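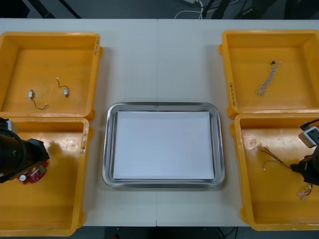 Week 6 notes: reading a success rate

The Brunton sorting paper reports 70 percent success for its two-arm policy, trained on 222 demonstrations, and most of you wrote that number down without asking what it was a percentage of. It is 30 trials, all on one table. Look at how much the layout gives away: yellow bins on either side of a steel tray, white paper in the tray, small motors in one bin and twisted wires in another. If a part always starts in the same bin, a policy can learn where to reach and never learn what it is reaching for. The authors call this part recognition. I would call it untested.

Rocío Salinas ran the obvious check at Prilbridge. She swapped the contents of 2 bins and left everything else alone, and success fell sharply. One lab, one swap — I would not hang much on that either, but it should have been in the paper.

Thin wires are a separate problem. They tangle, and the paper never says whether a grasp that drags up a second lead counts as a success.

For Wednesday: read Demirtaş on the Vumitz benchmark, section 2 only. Write down what he counts as a failed trial and who made the call.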